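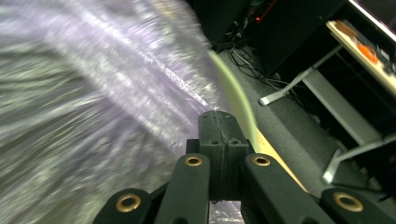
Pitside gets another update, and another promise

Mon 18 September

Drandis has put out a new build of Pitside, the mining horror game it has been selling in early access since last October. The patch notes list 184 fixes. I read them all over a pot of tea, and a fair number are the same lamp bug described from different ends.

The big news is meant to be the Rendell level, a flooded lower shaft you reach once you've found both halves of the winch key. It took me 40 minutes to get through. The first half is good, slow and nasty, with water noises that made me take my headphones off. Then you meet the foreman again, he does the same three things he did in the chapel level, and you hide in the same sort of locker until he goes away.

Saving is still a mess. You can only save at the tally boards, and Rendell has one of them, right at the start. Drandis says this keeps the tension up. Maybe so, but I fell through the floor by the pumps twice and had to do the whole walk again, and I wasn't tense, I was cross.

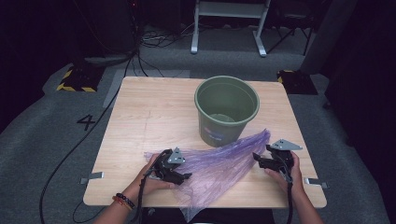

Will old saves work with the new build?
Only if they were made after the Conneely patch. Anything older will load to a black screen, and you'll need to start a new game.

Conneely was the update that was going to "finish the story", by the way. It added a cutscene and a hat.

The store page now shows 2,935 reviews, mostly kind ones, and plenty of those come from people with under an hour played. I've put in 17 and I still couldn't tell you what the foreman wants. The full release is down for "soon", as it was in the spring. If you own it already, play Rendell with the lights off and save your money on the soundtrack. If you don't own it, I'd leave it on the wishlist for now.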